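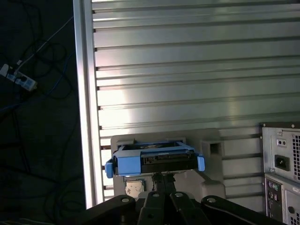
Drive caddy on the gray holder, cutout at right.

Thread: Parts holders for desktop rebuilds, caddy seat and memory clips
Board: Benches and Fixtures

leifvik
Original post

I have been reworking how parts are parked during tower rebuilds. The bench is slotted aluminum profile and the holders are molded gray parts, first batch ordered through Figueroa. The drive holder has a stepped ledge and a square cutout. The drive stays in its blue caddy the whole time it is out of the tower.

Two open points:

1. Lead-in. The caddy tabs stick out at both ends and I want them clear of the holder body. The ledge currently supports the underside only. Should I add side walls?

2. Draft angle on the cutout. Mevum, who do the molding now, want 2 degrees. I drew it straight.

Cycle target is 400 insertions per holder before I measure wear on the ledge.

s_rahimi
Reply 1

Take the draft. A straight pocket will drag on ejection and you will get scuffed walls on the side you care about. Locate on the ledge and let the cutout be loose.

Side walls: no. Caddy rails flex when a drive is seated, and different drives spread them by different amounts. If the walls are tight enough to locate, they are tight enough to bind.

mkarpenko
Reply 2

Disagree on the walls. A short wall on one side with a generous chamfer gives you a datum. Without one the caddy can sit skewed on the ledge and you correct for it every time you pick it up. We ran Arnari trays with a single wall for months with no binding.

s_rahimi
Reply 3

Arnari trays are sheet steel. These are plastic caddies with spring tabs.

mkarpenko
Reply 4

The tray material makes no difference if the wall touches the rail body and stays below the tab. Put it low.

leifvik
Reply 5

Low wall, one side, is easy to add to the tool. I will try it with about 2 mm of chamfer.

Some detail on the other end of the move. The tower lies on its side with the panel off, board facing up and the power supply in the corner of the chassis. The caddy travels with the drive upright over the open case.

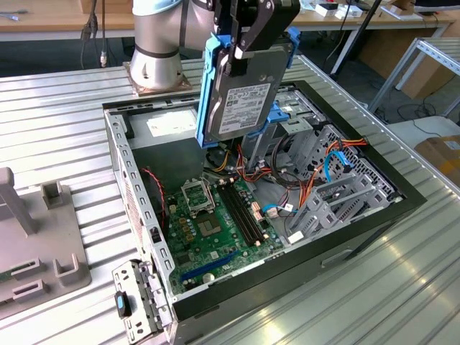 Clearance to the memory slots is what I watch. With the tower flat, a dropped drive lands on the motherboard, so I would like the caddy held by its body and the tabs left free until it is lined up with the bay. I also keep the thin front panel and fan leads pushed to one wall before any drive goes in.

kfurukawa
Reply 6

Unrelated to the caddy: close the CPU socket frame if there is no processor in it. Fit the cover cap if you still have it. An open socket with a drive passing overhead is a bent-pin repair that costs more than the board on a machine of that class.

iturra
Reply 7

Depends on the order of work. If the CPU goes in next, opening and closing the frame is two extra operations. I do processor, memory, drive, in that order, and the question goes away.

kfurukawa
Reply 8

It goes away if you keep to the order. I have seen a bench of Iltico office machines where the drives were done first because they arrived first. Cap it.

leifvik
Reply 9

Fair. I will add a cap position to the parts board. It is a square gray board with molded features for the small parts: a raised holder for the processor, clip pairs for memory, and a couple of open brackets that are free at the moment. Present layout, with the wall mounting:

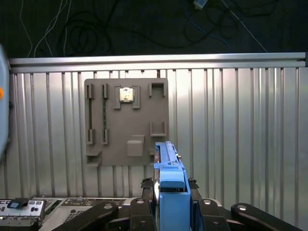 Notes on the parts board

leifvik
Reply 10

Memory clips. Each position is a top clip and a bottom clip, with a module standing between them in one of them. Retention is by friction at the ends. I would accept a lighter grip here than in the motherboard slot, as the contacts do nothing while parked.

Processor holder. The walls are raised on purpose so the chip is located by its edges. I am not certain the wall height is right for fingers. Tweezers or a vacuum pen are fine.

Cap position. Probably the lower right bracket, with an insert.

s_rahimi
Reply 11

Relieve the corners of the processor holder. A sharp internal corner will chip the package eventually, or collect grit, and you will not see it until the chip sits high.

Are the clips screwed or bonded? Bonded clips creep if the wall panel gets warm.

leifvik
Reply 12

Screwed from the back. Corner relief noted.

iturra
Reply 13

I would leave the U bracket alone and put the cap in its own shallow pocket. Inserts get lost.

mkarpenko
Reply 14

Agree with iturra. Also run 100 cycles on the low wall before you commit the tool change. Blue marker on the rail, look for where it rubs off.

leifvik
Reply 15

Will do. The modified holder is with Mevum, draft included. I will post the rub marks when the first parts are in.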